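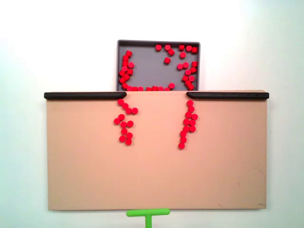

Tray three, Friday, late in the afternoon. Red pieces on the left, red pieces on the right, and some difference of opinion along the bottom.

Home | Galleries | Workshop Notes | Game Room | Swaps | About | Contact

The Red Pieces: A Gallery With One Picture In It (So Far)

I promised a gallery, and a gallery is what this is, in the sense that a restaurant with one table is a restaurant. The rest of the pictures go up when I've sorted them. Anyone who has seen my desk will know what kind of timetable that puts us on. In the meantime there is the tray, and there are the entries I'd already written for the other spots, which I'm leaving in place because I liked writing them and I don't intend to do it twice.

Some background for people who wandered in from the swaps page. The board is for the game we play in the back room at Kuresgate, which has been called several things over the years and is currently called Tillex, mostly so that we have something to write on the sign-up sheet. You get a flat board, a gap in the far edge, a tray behind the gap, and a lot of small red pieces. You try to get the pieces through the gap and into the tray. There are more rules than that. They run to 8 pages, and the last two are about what counts as leaning.

The design came out of the Tarancombe games weekend, where I played a version on a folding table with a slope to it. Everybody there had made their peace with the slope. I hadn't, and I came home and started cutting.

THE BOARD

Peach-beige. I have been asked about the color more than about anything else on this site, including the time I posted the wrong address for the spring swap. The tin said something with "sand" in it. It went on looking like sand and it dried looking like the inside of a seashell, or a bandage, depending on who you ask and how their evening is going. It's matte, it doesn't glare under the ceiling light, and the red shows up on it from across the room. I've stopped apologizing for it.

There's a dark scuff near the lower right corner and a fainter mark right in the bottom corner to keep it company. I had a plan to touch both of them up. The plan is now old enough to have its own scuffs.

If you're building one, I'd use three thin coats and sand between them. I did two thick ones on the first board and you could feel every brush stroke through the piece as it went over. People started aiming along the strokes. One regular got very good at it and was upset when I replaced the board, and I believe we're still not square on that.

THE RAILS

Two black rails run along the far edge, one from each corner, and each one ends in an angled tip where the gap begins. The tips are the part that took the longest. Square ends were a disaster. A piece would come in a hair wide, hit the flat end and come straight back at you, which is funny to watch and not funny to have happen when you're one point down. With a taper you get a bit of forgiveness. A near miss has a chance of being talked into the tray.

I cut the first pair of tapers by eye and they didn't match. I cut the second pair with a guide and they didn't match either, in a more consistent way. The ones on there now are the fourth pair. The other three are in a coffee can under the bench in case I ever need a doorstop for a very small door.

THE GAP

The gap is where all the arguing is. Too wide and anybody can do it, and you end up with a full tray and a bored room. Too narrow and you get people who play twice and then develop an interest in the snack table. The Tarancombe one was generous. Mine is meaner. I've been told it's too mean by everybody who has lost on it and by one person who hadn't played yet but wanted to get in early.

House rule: if a piece stops in the gap, it's not in. It's not in if it's mostly in. It's not in if it would have been in had someone not sneezed. We had a long evening over this in March and I'd like never to have another one.

THE TRAY

Gray, shallow, with a darker raised rim and the corners rounded off. It sits right behind the gap, beyond the edge of the board. I tried four other trays before this one. A baking pan made a noise like a dropped drawer every time something landed. A shoebox lid worked beautifully until somebody put a drink in it. The wooden one I made myself was handsome and had a lip on the front just high enough to stop anything getting in, so it spent its one evening as an expensive wall.

What I like about the gray one is how the pieces settle. They've gone into a long curve down the left wall, packed in close, and a looser crowd has taken over the upper right. A short row has lined up along the near side as though waiting for a bus. You could get a theory out of that if you wanted one. We have a player who's convinced the left side of the tray is lucky, and another who says the right side is for people with no follow-through. I have looked into this as carefully as I look into anything and my finding is that they should both pay their dues.

THE PIECES

Small, round, bright red, flat on the faces. They came from Pinheiro, which is the closeout place past the car wash, and which sells things by the bag without much curiosity about what they're for. The bag said 198. I took the bag's word for it. A full house set is 50, and the rest live in a jar for when they go missing, which they do at a rate I can't account for. I've found them in the couch, in a coat I don't wear, and in the toe of a boot. I have never once found one while looking for one.

People ask whether they should be all one color. We tried two colors for a while so we could play in teams. It lasted until the first time both teams claimed the same tray full of pieces under a weak bulb, one side having decided that the orange ones were "more of a red." All red since then. We keep score on paper, like adults.

If you're buying your own, roll a few on the counter before you pay. You want the rims clean. A piece with a nick in the rim will wander off to one side like a shopping cart, and your guests will blame the table, and then they'll blame you.

THE WALL

Plain and white, and staying that way. There was talk of a mural. There was also talk of a scoreboard with little hooks, and I did get as far as buying the hooks. But a plain wall behind the tray makes the far end of the board easy to see, and I have a suspicion that anything I hung up there would spend its life being hit by red pieces. The hooks are holding up extension cords in the garage and doing a fine job.

A FEW THINGS PEOPLE HAVE WRITTEN IN TO ASK

Can kids play? Yes, and they're better than you. Keep the pieces away from the ones who still eat things.

What do I clean the board with? A dry cloth. A barely damp one if someone has had nachos. I used furniture polish once, before a big night, and the first piece crossed the whole board, jumped the tray and was not seen again until spring.

What's the record? The highest score written down is 97, and it's written in the handwriting of the person who scored it, on an evening when the rest of us were out in the driveway looking at somebody's new truck. It stands until somebody beats it. I've made my feelings clear with a small pencil mark next to the number.

Do you sell boards? No. I have sold one board, to a friend, and I've been doing free repairs on it ever since. The plans are on the workshop page and they're correct apart from the measurement for the back edge, which I keep meaning to fix. Measure your own tray first and work from that - it'll save you making the handsome wooden wall.

Can I bring my own pieces? You can bring them. We'll look at them. Somebody will say they're heavier than ours and somebody else will go and get the kitchen scale, and that'll be most of the evening gone.

STILL TO COME ON THIS PAGE

The underside of the board, with the bracing, for the two people who wrote in about bracing. The coffee can of retired rails. The score sheet with the pencil mark, once I've decided whether I'm brave enough. And the Tarancombe table, slope and all, if I can find where I put it - it deserves its place here, since it started all this, and so the people who think my gap is mean can see what they've been comparing it to.

If you've built your own and it's a color you can defend, send a picture in. I'd especially like to see how other people have handled the rail tips. If yours matched on the first try, keep that to yourself.

Recent on this site

Fixing a wobbly table with things already in your house
Swap night: what came, what went, what got left in the driveway
Tillex rules, full version (with the leaning section)
Five trays I tried and the one I kept
Paint that dries a different color: readers write in
Bag buys from Pinheiro, ranked by regret
Tarancombe weekend: packing list and bus times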